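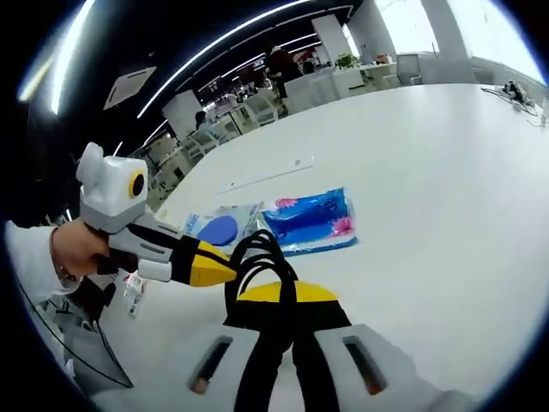 Getmont, February

The Carnel Open Day is a yearly public demonstration of hand-held grippers and robot training work, held at the Carnel offices in Getmont. It runs for one day, usually in February, from mid-morning until 4 p.m. Entry is free. Booking needed since the second edition.

Background

Carnel began as a small supplier of jaw pads and finger tips for warehouse arms. Moved into hand-held tools later. The first open day was meant for customers only, 12 guests, coffee and a talk. Word got out and local schools asked to come. The following year the doors were opened to anyone who signed up, and 86 people did.

The event has kept the same name since, although early flyers call it the Endness Demo, after the product line then being shown.

Format

Visitors come in groups and spend 50 minutes on the office floor. No stage. The demonstrations take place at large white tables in the open-plan office, with desks and chairs close by and staff working through the day as normal.

Main parts of the visit:

Short safety talk at the door
Table demonstration with two grippers
Hands-on turn for visitors
Questions

The table demonstration is the best known part. The grippers are held by hand, a person closes the fingers on an item, lifts it, puts it down again. A grip on the underside has a small trigger block. Models on show have yellow finger parts, and the lens ring on the housing is black and yellow too. Recordings of the movements are later used to teach a robot arm the same job.

Items handled

Plastic-wrapped packages are the standard test item. They are light, shiny and change shape when squeezed, which makes them harder then a plain box. Packages in translucent wrap and in bright blue wrap with pink flowers have both been put out on the table. Folded cloth, paper cups and bunches of keys were used in earlier years. Eggs were tried once and dropped from the program.

Visitors get two or three tries each. Left-handed use is allowed and the grip works the same way on either side.

Records

Sithole, a software firm that shares the building, stores the recordings and checks them for bad takes. One edition produced 1,664 usable takes, the highest total so far. Visitor takes are kept apart from staff takes and visitors can ask for theirs to be deleted.

Reception

Mostly good. Local coverage praised the hands-on turns and the short wait. Complaints have been about parking, the heat near the windows in the afternoon, and cables, which visitors found got in the way when reaching across the table. A longer cable was tried the next year with mixed results. Teachers asked for a printed handout, and a two-page sheet has been avalable at the door since then.

See also

Endness (product line)
Sithole
Getmont, economy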